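About Wutier

Welcome, and thanks for stopping by! We're a small software company, 11 people at last count, and we write the part of a robot you never get to point at: the code that works out where a hand is, decides where it ought to go next, and gets it there without knocking over somebody's coffee.

Wutier began when Innes Rutherford and Innes Drummond were seated together at a training course because whoever made the name cards had sorted them by first name. (Yes, two founders called Innes. On the phone, please ask for Rutherford or Drummond, it saves everyone a good deal of time.) Rutherford had spent years on motion planning and Drummond on camera calibration, and they both had the same complaint, which was that the planning people and the perception people kept separate logs with separate clocks and then spent their afternoons arguing over whose timestamps were right. Our first product, Plutano, came straight out of that conversation. It puts every camera, joint and gripper reading on a single timeline, so you can scrub back to the moment a grasp was planned and see what the planner knew.

Tristden came later and is the one most people write to us about. It takes demonstrations made with hand-held grippers and turns them into clean paths a controller can follow. It finds the square printed markers on each gripper, works out position and angle, fills the short gaps when a marker is hidden, and flags the longer ones so a person can decide what to do - we would much prefer to show you a hole in the data than paper over it. Our longest-running customer, Ruiz-Ortega, has used it since its first July release, and a good many of the better menu items were their idea.

We like difficult objects. Boxes are lovely and we're fond of them, but cords and cables bend, cross over each other and hide their own ends, and they have taught our planner more than any tidy stack of blocks ever did.

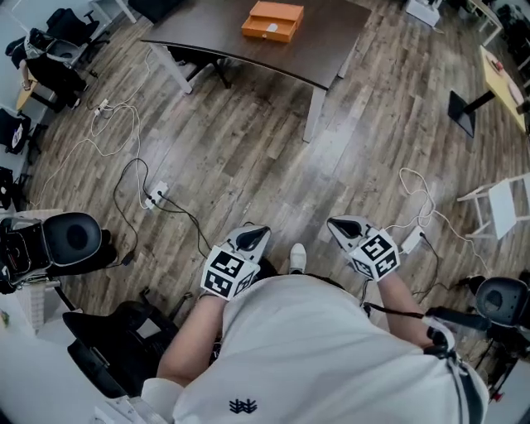

Page last changed: 24 January 2026

Everyone who writes code here also spends time with the grippers in hand, tracking markers over power strips, adapters and whatever cables need sorting, and that goes for both Inneses too. It makes for better bug reports, and for shorter ones.

If you have a planning problem that has been sitting on your desk, or just a question about calibration, do write. We answer everything, though sometimes it takes us a day or two and the reply comes out longer than you wanted.

Contact | © Wutier | Back to top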